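Event Service Basics
Unit 5: Clearing Cups and Cans
Course handout, February
Instructor: Drita Trajkovski

Read this before the practice session. Bring it with you, because the check sheet at the end refers back to it.

1. What we are dealing with

Most of what comes off a drinks table at a small event is paper cups and aluminum cans. They get handed out together, and guests put them down together. They should not leave the building together.

A paper drink cup is paperboard with a thin lining on the inside. The lining keeps the drink from soaking through, and it is also why many paper recyclers will not take the cup. The rim is the top edge of the board rolled outward. It stiffens the mouth of the cup, and a cup with a crushed rim will not stack properly.

A drink can is nearly all aluminum. The body is one piece, drawn up from a flat disc. The lid is a second piece, seamed on after filling, with the tab riveted to it. Cans are worth separating even in small amounts.

2. Cans inside cups

At the Itik reception last year our crew cleared 198 cups. Senad Perić went through the bags afterward and pulled out the ones with something still in them. Napkins and stirrers were the usual finds, but there were cans as well. A small can fits easily into a large cup, and guests like to tidy up by putting one inside the other.

This causes two problems. The can ends up in the wrong stream, and any drink left in it drains into the cup. Once cups are stacked over a can, the stack leans and usually goes over on the way to the cart.

So look into each cup before you pick it up. From a normal standing position you can see the inside of a cup close to you, but the back row is harder. Step around the table or tilt the cup toward you.

3. The practice table

The table is white, with cups toward the back. Cans may be standing, lying down or in a cup. Treat each one as if it could still have liquid in it. 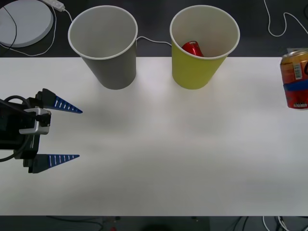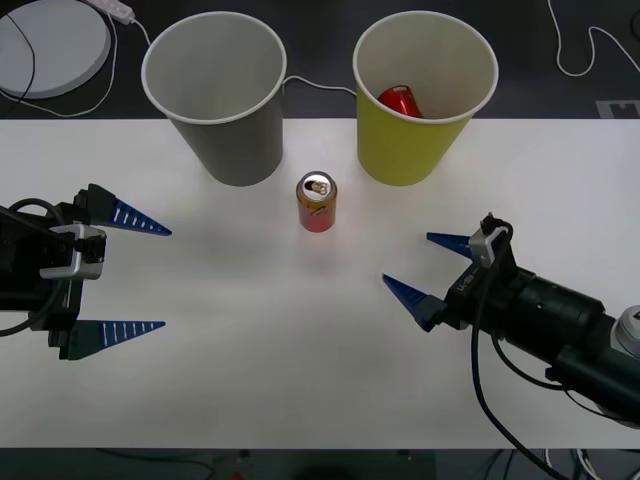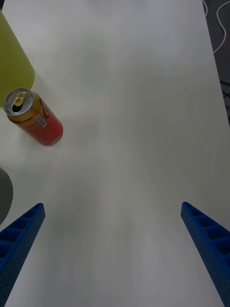 Practice table. First and second pictures: gray cup on the left, yellow-green cup on the right with a red item inside. Third picture: drink can lying on its side.

4. Order of work

Start with cans that are lying down. They roll, and they drip from the opening. Lift the can with the lid end up, then stand it in the tray.

Next take the standing cans. Hold them by the body, below the lid. Keep your fingers off the opening – the edge can cut.

Then check the cups for contents. Take a can out by its upper end, or tip the cup over the tray and let the can slide out. Do not reach into a cup if you cannot see what is at the bottom. Crumpled items go to the side until you know what they are made of.

Cups near the back edge come before the front ones. A cup with its base close to the edge needs only a light knock to end up on the floor. If you can't reach it without leaning over other cups, walk around.

Stack the cups last, same size with same size. Color makes no difference to the hauler, though stacking by color makes a final count quicker.

5. Where things go

Cans: empty into the bucket, then into the blue Skernik crate. Do not flatten them. The return point reads the barcode on the side and rejects a can it can't scan.

Cups: empty, stack, place in the long sleeve. Our hauler takes lined cups only if they arrive separate from other paper.

Mixed or unidentified items: general waste, after asking.

Other venues have other rules. The Nirov hall uses a deposit cup and takes everything back at the bar. Athina Rallis will cover this in the next unit.

6. Check sheet

Work in pairs, one clearing and one watching, then swap. The watcher marks:

– looked into every cup before lifting it
– lying cans picked up first, lid end up
– no fingers on the can opening
– back edge cleared without leaning over
– cans left whole

Hand the sheet to Viorica Kovačević in room 137 before you leave. Anyone who misses the session can arrange another time with her.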